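Dodix Five-Finger Hand, Wrist-Camera Version
Equipment page, Lukoševičius workshop. Page kept by Oduor Rweyemamu, last changed 5th September

We've had a lot of end effectors across the bench since January, and this is the one people keep asking to book again. The Dodix is a full hand, four fingers and a thumb, with light grey plastic shells over the segments and a small camera at the wrist that looks out past the fingers. It bolts to either of our two arms with the Stekent adapter plate. If you've only worked with the parallel jaws before, give yourself an afternoon just to play with it. You'll be surprised how quickly you stop thinking in terms of open and close.

What we tried it against

Three grippers went through the same set of reaches and grasps: the Dodix, the Jultik two-jaw, and our old suction cup. Same arm, same controller, same speed limit. We ran 744 trials in all, and the Dodix got 503 of those because it has so many more poses worth trying (fingertip pinch, side pinch, hook, full wrap, and a funny two-finger scissor hold that one of the students came up with and that works really well on cable).

The Jultik is still the better pick for blocks and boxes. It's quick, it's simple, and it never needs its fingers re-zeroed. But anything with a handle or an odd curve is where the Dodix gets fun. Mugs, spray bottles, a screwdriver lying flat on the table, the strap of a bag! The suction cup does flat lids and nothing else in our set, though it does those beautifully.

Reach tests

For the reach tests we hang printed backdrops at the far side of the work area and send the hand toward them. A print is cheap, rolls up for storage, and gives the vision side something busy to look at, with edges and repeating shapes that make depth guesses hard. The window print is the nastiest of the lot and so it's my favorite. If your tracking holds up over all those panes and leaves, it will hold up over most things.
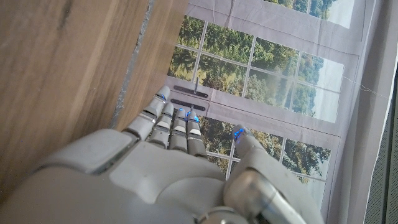 Dodix hand reaching toward the window print, fingertip lights in blue, seen from the wrist camera.

The wrist view takes some getting used to. The back of the hand fills a good part of the picture, so plan for that when you crop, and mask the palm before you run feature matching or you'll get very confident matches on your own knuckles. On the plus side you get the fingers and thumb in the same view as the thing you're reaching for, and that made our corrections much easier to write than they were with the overhead camera alone. I'd use both if you have the ports free.

The blue lights are handy too. We track them as markers when the shells blend into a pale background. Fingers can hide one another's lights when they bunch up, so don't lean on them for a full hand pose. For a rough check of where the thumb has gone, they're great.

Settings that worked for us

Speed: start at 50 percent. Full speed is fine for free reaches, but the fingers overshoot a little when they close on something light.
Grip force: 92 on the Dodix scale holds a full spray bottle without slipping. Go way down from there for paper cups. I crushed quite a few.
Zeroing: at the start of every session and again after any hard bump. Hand open, palm up, nothing touching the fingers.
Camera: fixed exposure. On auto it hunts every time the hand swings past a bright patch, and your color thresholds go with it.

Things we'd like to see improved

The wrist cable exits on the thumb side, and on a big roll it pulls tight. Leave more slack than you think you need. The quick release is stiff when new and got better with use. Replacing a fingertip means taking out two very small screws, so do it over a tray. And I would love a softer tip option, as the stock ones slide on glass.

Controller notes

Both our controllers talk to it fine. The older one drops the finger position stream if you also ask for force readings at the full rate, so halve one of them. The newer one handles both with no trouble. Sample scripts for all five poses are in the shared folder under dodix/poses, including the scissor hold.

Booking

Put your name on the sheet by the tool cabinet, say which arm you want, and note which backdrop you need so it can be hung beforehand. Return the hand to its case with the fingers open. If you find a new grasp that works, please add it to the folder, I'd love to try it.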